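Stoveldale talk, evening slot. Doors at 17:45, I'm on second, after Beca Probert. Water on the lectern, clicker in my LEFT hand this time.

## Opening (don't rush it)

Hi everybody, thanks for staying. I want to talk about learning things with your hands when you're a grown-up and you're bad at it. I took up bookbinding at 53. Before that I wrote manuals for Lalteck, so I'd spent my whole working life telling other people how to do things with their hands while mine sat on a keyboard!

(pause, let them laugh or not)

My first book fell apart on the bus. I still have it. Hold it up — careful with the back cover.

## Why adults quit

Kids are terrible at everything and they don't mind. We mind a lot. You walk into a class, the teacher folds a sheet in half and it's perfect, you fold yours and it's a boat. Then you look over at the person next to you (for me that was Agustina Farías, who is here tonight, wave!) and hers is perfect too, and you start thinking about where you parked.

I very nearly went home. What kept me in my seat was that Benedikt Görtz, who was teaching, handed me a stack of scrap paper and told me to fold until it was gone. No book at the end of it, only folds. I was so annoyed. By the bottom of the stack my corners met.

Ask the room: who here has quit a class after one session? Put my own hand up first. Pottery, accordion, Welsh.

## The practice piece

OK, so the main thing I want them to take home is the practice piece. Something cheap, something you're allowed to ruin. Bakers pipe icing onto parchment and scrape it off again. Welders run beads on scrap plate. Sign painters do the same letter down a whole sheet of newspaper. Medical students get a pad of fake skin to work on long before they get near a patient.

- go slow through these, people like them
- skip the welding if Beca has already done it
- if somebody shouts out another one, write it on the flip chart

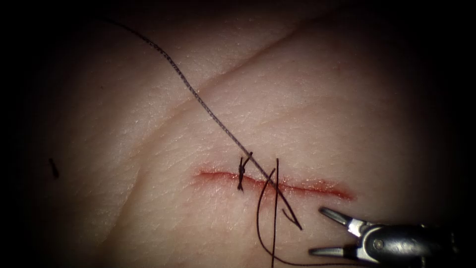
And every one of those people still does it after they're good, by the way. Hiếu Nông has been cutting leather for longer than I've been binding, and he still does a few cuts on an offcut before he touches the real hide. I asked him if it was superstition and he said it was more like clearing his throat.

My own rule is 3 bad ones before a good one. I make them on purpose, so there's no sulking when they come out crooked. Set a timer if you tend to fuss — 8 minutes each is plenty for a pamphlet stitch.

## Hands-on bit

Pass out the paper and the blunt needles. Thread is in the Kļaviņa tin, already cut. Everyone sews one and nobody keeps it. Walk around, don't fix anything for anyone (I always want to grab the needle, sit on my hands).

Torben Meinecke has the spare needles at the back.

Questions after that, then chairs.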